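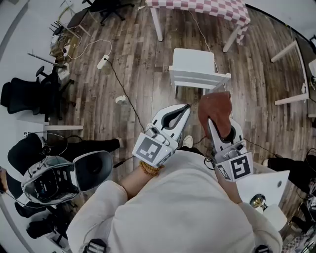 Opening (slide up while people sit down, start at 7)

Hi everybody, thanks for coming out on a Wednesday night! I'm Marisol Alvarado, I live over in Ukley, and I am going to talk about stuff on the floor. Wait for people with coffee to get settled. Thank Paloma Pettigrew for the room.

Ask the room: what did you step over on the way out tonight? Take a few answers. If it's quiet, go first (mine was a rain boot and a bag of library books that has been "going back" since July).

Then point at the slide. The reddish-brown thing is off the floor, shoe or slipper, call it what you like, and I love that moment, because once it's up in the air you have to decide where it goes. Look around, too. Dark plank floor, a little white chair, a table with that pink-and-white checkered cloth hanging down at the corners. Ask: where would YOU put it? Someone will say the chair. Someone always says the chair. Let them laugh.

The shoe part (5 minutes, don't let it run)

My rule at home is that shoes get a place you can reach without bending down twice. Mine is a low shelf by the back door. It used to be a pretty basket with a lid and the lid killed it, we all just put shoes on top of the lid.

Tell the Cornance story. When we rented the apartment on Cornance Street the entry was so narrow that the door hit the shoes every time, and my husband's answer was to open the door harder. We lived like that for two winters. What fixed it was a cheap rail screwed to the wall at knee height, heels hooked over it. Hold up the rail (it's in the blue tote, don't forget the tote).

Long tablecloths: a quick warning here. A cloth that drapes is a lovely thing and I own several, but things go under it and stay there. I once found a sandal under ours that I'd already replaced. Lift the cloth when you sweep, please.

Pause for shoe questions. If Myroslav Bondarchuk is in the audience he will ask about boots. Boots lie down on their sides on a tray, done.

Next slide, then take a sip of water. 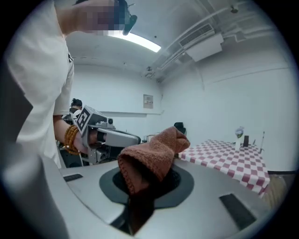
Soft things that are only halfway in

OK so knits! Look at that orange, it's a real terracotta, and you can see the ribbing from the back row. Part of it is down in the round opening and the rest is sitting up on the gray in a big lump. Every hamper in my house looks like that by Friday. Sleeve out, one sock on the rim, and I walk right past it because in my head it's put away.

Ask for a show of hands: who counts halfway as in? Put my own hand up.

What I do now: push it all the way down, or take it all the way out and fold it. Either one is fine with me. I'm not going to fold a knit that's headed for the wash, life is short, but I don't leave a fold hanging over an edge anymore because that's how I stretched my good Favus cardigan. (Bring the cardigan. Show the left sleeve. It reaches my knee.)

For anything ribbed, fold in the direction of the ribs and stack it flat. Demo this with the gray scarf, slowly, the people on the sides couldn't follow it last time.

If there's time

Charito Gatchalian's question from the spring, what to do with single socks. One jar, small, when it's full you empty it. Don't get into the argument about matching.

The Marchetti shelf question will come up too. Yes, it holds, no, I don't remember what I paid.

Wrap up

Pass the handout to the left. Remind them that Esperanza Baptiste has the sign-up sheet for next month's talk on kitchen drawers, and ask for help stacking the chairs before they go. Get the rail back from whoever has it!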